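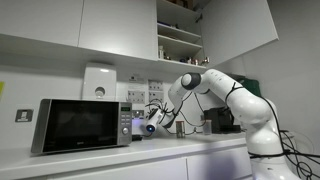 Stikum hem tape will hold a turned-up hem on most woven dresses, whatever you have read about couture houses and hand stitching. It won't make a badly cut skirt hang well. Before you start, find a flat, hard surface long enough for the widest part of the skirt. Ironing boards are too narrow and too soft. Most people end up in the kitchen, and a white countertop like this one is good for dark cloth because you can see the hem edge against it, though a microwave standing on it takes up length you may want. Put a folded cotton sheet down before any ironing.

4.1 Marking the hem

1. Put the dress on, with the shoes you'll wear with it. The sizing chart in the pack tells you to skip this. Don't.
2. Have someone else pin the length. Pinning your own hem while bending over gives you a crooked one.
3. Take the dress off and let it hang overnight if it is cut on the bias.
4. Trim the allowance to 3 cm all the way round.

Note: the Rosenthal method, much repeated online, has you fold first and trim later. Gert Makhubela tried it for us on a Bovside wool crêpe skirt and got a ridge you could see from across the room.
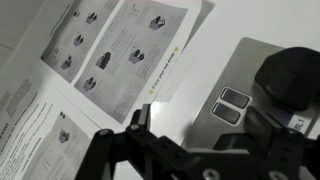

Stikum Home Tailoring Guide - Issue 6 - p. 118

4.2 Fixing the tape

5. Turn the dress inside out and lay the tape inside the fold, just short of the raw edge.
6. Press through a damp cloth, lifting the iron each time. Sliding it drags the tape.
7. Leave the hem alone until it is cold. "Instant bond" on the front of the pack is a generous way of putting it.

Caution: do not use the tape on velvet, sequins or anything sheer. Glue shows through chiffon, and we have yet to find a brand where it doesn't. The Urkar tape sold as invisible was plain to see on ours.

Caution: test on a scrap first. Some silks mark with water alone - no tape will hide that.

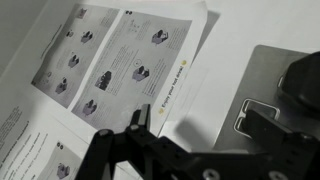
4.3 Taking the tape out

8. Warm the hem through a dry cloth and peel from a side seam.
9. Dab off what is left with a scrap of cotton and a warm iron. Expect to do this more than once.
10. Check the right side in daylight before you hem it again.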